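Melness folding and cutting table, 44 inches, white top
Reviewed by Kiprono Lyimo

The Melness is a fixed-height table for garment work: folding, pinning, tracing, light cutting. It sells for $439 with the leveling feet included and casters extra. I ordered the 44-inch version in April to replace an Astlow trestle with a sagging center. It has been in daily use since then.

Assembly

The table ships in a flat carton with the top packed separately. The leg bolts come in two lengths, and the printed sheet does not say which goes where. The longer ones belong at the corners. With the bolts sorted, assembly took me under an hour. A 5 mm hex key is supplied but is too short to get decent torque, so use your own.

Top surface

White is the only finish offered. It has low glare under a ceiling panel and moderate glare under a side lamp. Chalk wipes off with a damp cloth. Blue tailor's pencil needs alcohol, and a faint line stayed where I had left a mark overnight.

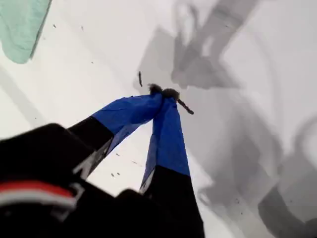
White surface at close range, blue-covered fingers above it.

Flatness is good. I laid a steel rule along both diagonals and could not get a sheet of copier paper under it at any point. The Astlow failed the same test when new. Edges are square, with a small radius that does not snag jersey.

Friction

A top that is too slick lets lightweight knits drift while you smooth them. One that is too grippy drags the underside and leaves a ridge. The Melness falls between the two, closer to slick. T-shirts slide as a unit and hold still once let go. Satin lining creeps, and I weight it.
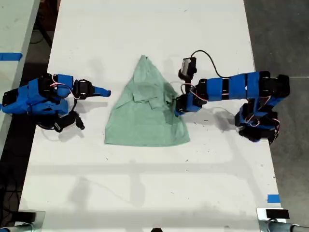 Pale green cloth folded into a rough triangle on the white top.

Pale colors are harder to read against white than I expected. Fold lines show mostly by their shadow, so a lamp set low to one side helps more than a brighter one overhead. Jabari Rotich, who uses the Kilen table in gray, reports the opposite problem with dark denim.
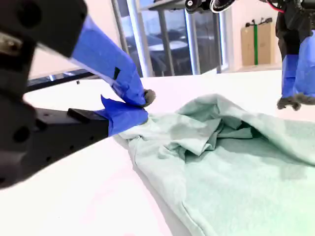 Stability

Side-to-side stiffness is adequate. Leaning on a long edge produces a slight sway – less after the corner bolts were retightened in week 4. The Muli rail kit is sold as a cure and fits the predrilled holes, but I have not needed it.

Handling thin material

Single layers of fine cotton cling to the surface in dry weather. Lifting from a corner works better than lifting from the middle of an edge.

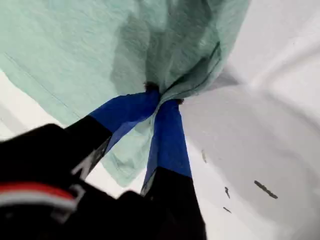 Thin, soft material in pale mint green, pinched between the blue tips.

Verdict

Flat, easy to clean, slightly overpriced. The height is fixed and suits a standing user of average build. Taller users should look at the Kilen.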